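Flavham group teaches household robots with hand-held grippers

A small robotics group in Flavham has spent the summer opening and closing refrigerators, and it plans to keep at it through the fall.

Prandura, which rents the ground floor of a former print shop on Innes Street, is collecting demonstrations of simple kitchen jobs from people who do them with a gripper in each hand. The recordings are used to train a two-armed robot that the company hopes to place in assisted living apartments. Work began in July and the first round is due to finish when the group has 400 usable demonstrations of each task on its list.

The list has 9 tasks. Taking a drink out of a refrigerator is the one that has used up the most time, according to Fraser Rennie, who runs the collection work.

"Everybody thinks the grasp is the hard part," Rennie said. "We lose more recordings to the door and the shelf. You reach in, you get the bottle, and then you catch the wire on the way out."

The company started with remote control. An operator sat at a desk with a pair of controllers and watched the robot through its cameras, and the arms copied the operator's movements a fraction of a second later. That method is still in use, but it was slow. Rennie said a new operator needed several days of practice before the recordings were any good, and the arms had to be stopped and checked after every bump.

With the hand-held grippers the robot is not needed at all during recording. The person stands where the robot would stand and does the job with the same kind of jaws the robot has. Each gripper carries a cube printed with black-and-white patterns, and the software uses the patterns to work out where the gripper is and which way it is turned. A camera worn on the head supplies the view.

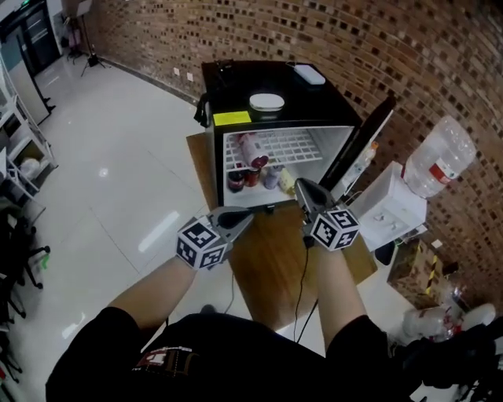 Rennie said a practiced demonstrator can record 60 attempts in a morning, compared with 9 or so by remote control when the project began. Not all of them are kept. Attempts are thrown out if a pattern cube is hidden from the camera for too long, which happens most often when one hand goes deep into a low shelf or passes behind the door. Others go because the demonstrator hurried, or used a finger to steady something.

"Fingers are a problem," he said. "People don't know they're doing it. You watch it back and there's a thumb holding the can in place. The robot hasn't got a thumb."

Demonstrators are asked to move at an even pace and to keep their heads pointed at the work. They are also asked to make small mistakes and fix them. A bottle that slips and is picked up again is worth keeping, Rennie said, as the robot will drop things too and has to know what comes next. Early recordings were too clean. A robot trained on them did well until its first miss and then closed its jaws on air until someone pressed the stop button.

The items in the refrigerator are moved between attempts. Cans are swapped for bottles, bottles are laid on their sides, and full containers are mixed with empty ones. The refrigerator itself has been moved to different parts of the building so that the robot does not come to depend on one wall or one kind of light.

In a trial on a Tuesday late last month, the robot was asked to fetch a named drink from a refrigerator it had been trained on and set it on a counter. It managed the job in 56 percent of attempts. Most of the failures came at the door, which it sometimes pulled only partway open before reaching inside. Rennie called the figure "fine for now" and said the company would not put a robot in anyone's home until it was a good deal higher.

The next trial will use a refrigerator the robot has not seen. It will be held at Fultavham, a housing complex for older adults on the north side of town, in a model apartment that is between showings. No residents will take part. The complex has agreed to let the group use its kitchen in the evenings, and staff there have been asked which jobs they would most like help with. Getting things down from high cupboards was at the top, and it is not yet among the tasks being recorded.

Remote control will come back for that stage. Rennie said the hand-held grippers are good for teaching the robot the general shape of a task, but some problems show up only when the real arms are moving. A person's elbow folds in ways the robot's does not, so a reach that is easy by hand can leave the arm jammed against the door frame. When that happens an operator takes over through the controllers, backs the arm out and finishes the job. The correction is saved and added to the rest of the training material.

Prandura is looking for more people to record demonstrations. Shifts are paid by the hour and last half a day, with breaks - the grippers get heavy after a while, Rennie said - and no experience is required. Left-handed applicants are especially wanted. Nearly all the demonstrators so far have been right-handed, and the robot has picked up the habit of reaching with its right arm even when the drink is on the other side.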